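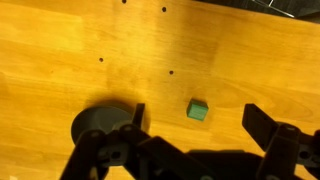 Milside bench top, honey finish, with a small green block.

Milside Bench Top

Wooden work surface with drilled holes, sold as a top only or with the Hamel trestle base.

Item number: Milside 839
Made by: Memis
Usual lead time: three weeks from order
Ships from: our Esposito Street workshop

Overview

The Milside is a plain wooden top for a workbench, a classroom table or a hobby table. It has a warm honey color with the grain left showing, and a set of round holes drilled through the face. The holes take pegs, stops and bolt-down fittings. When you don't need them, leave them open and use the top as an ordinary table.

Color varies across every top. Some boards have darker streaks, some have lighter bands, and the same top will look pale under a bright lamp and closer to amber in a dim corner. We do not stain to even this out. If you are ordering two tops to stand side by side, tell us in the order notes and we will pick boards from the same stack. They still won't be identical.

Size and weight

Length: 2000 mm
Thickness: 50 mm
Width: 700 mm or 800 mm, chosen at checkout
Weight: 48 kg for the narrow top, 55 kg for the wide one
Edges: lightly rounded on all four sides

Two people should lift it. The top is delivered flat, wrapped in card, with corner guards. The driver brings it to the first door on the ground floor. Carrying it upstairs has to be arranged with us before shipping.

The holes

The standard pattern is drilled before finishing, so the inside of each hole gets the same oil as the face. All holes go right through. You can order the top with no holes, or send us a drawing and have it drilled to your own layout. Drawings should show the hole centers measured from the front left corner, in millimeters. Chun-yin Cheng in the workshop checks each drawing and will write back if two holes are too close together or too near an edge.

Custom drilling adds one week. Tops drilled to a customer's drawing can't be returned unless we made a mistake.

Pegs are sold in bags of eight. They are a push fit and may be tight for the first few weeks. Don't hammer them in. If one sticks, push it out from underneath with a piece of dowel.

Finish

Two coats of hard wax oil, rubbed down between coats. The surface is smooth enough to slide small parts across and still has enough grip that they stay put. It is not sealed like a lacquered top, and standing water will leave a mark if you let it sit overnight.

For everyday cleaning, use a damp cloth and dry the surface afterward. Crumbs and sawdust collect in the holes, and a narrow vacuum nozzle gets them out. Re-oil once a year, or twice if the top is in a busy classroom. One small tin covers the whole face. Do the underside at the same time, or the top may cup.

Scratches can be sanded out by hand with 180 grit, going along the grain, then oiled. Do a wider patch than the scratch itself so the edge doesn't show.

Base options

Hamel trestles, fixed height: 740 mm
Hamel trestles, adjustable: 700 mm to 920 mm
No base: supplied with four brackets and screws

The brackets fit most steel frames and cabinets. The frame should support the top at both ends and once in the middle. Pre-drill for the screws and stop at 35 mm so they don't come through the face.

What's in the box

One bench top
Four brackets with screws
One bag of pegs (not included with undrilled tops)
One sheet of fitting instructions

Trestles come in a second box and may arrive on a different day. Small blocks, trays and other tabletop items are not included.

Questions from customers

Can I cut it shorter?
Yes. Use a fine blade, cut from the underside with a circular saw, and oil the cut end the same day. Check where the holes fall first. Cutting the top ends the warranty on the cut edge but not on the rest.

Is there a seam between the boards?
The top is made from boards glued edge to edge, so you may notice a line or a change in the grain where they meet. The joints are sanded flush. If you can catch a fingernail on one, send us a photo and we'll sort it out.

Can it go in an unheated garage?
It can, but expect some movement between summer and winter. Leave the bracket screws a quarter turn loose.

Will it hold a vise?
Yes, near a leg. Bolt it through with large washers under the top. We wouldn't put a heavy vise in the middle of the span.

Reviews

"Bought the wide one for the model room. A bit darker at one end than I expected, but I've gotten used to it. Holes are clean." Trinity Holloway

"Good top. One corner guard had slipped in transit and there was a small dent, and they sent a tin of oil and told me how to steam it out. Took four stars for the wait." Everett Kasprzak

Ordering

Prices and current stock are shown when you choose a width. Schools can order by invoice. For drilling questions or a quote on five or more tops, write to Divina Lagman in the sales office and include your delivery zip code. The workshop is closed for the first two weeks of August, and orders placed then go into the queue when we reopen.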